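About Diltine

Diltine makes stamps – the kind you press onto paper by hand – and we love every part of it! Krystyna Chmielewska started us off with 23 designs, and the catalog has passed 1,000 since.

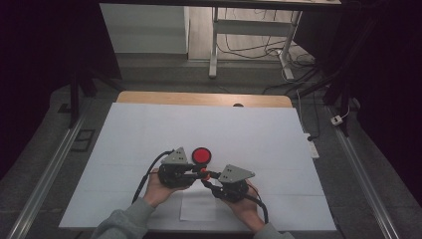 Our work tables get a white cover and a sheet of paper, because a stamp has to be tried on paper before it means anything to us.

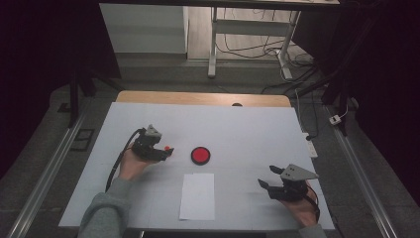
Cornel Bucur looks after colors and will happily talk about orange until lunch (we let him). Ecaterina Mocanu draws the new designs, 10 each season. 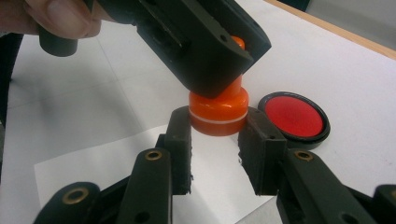 Schools and small shops are our favorite customers. Come see us in Greston – mornings are best.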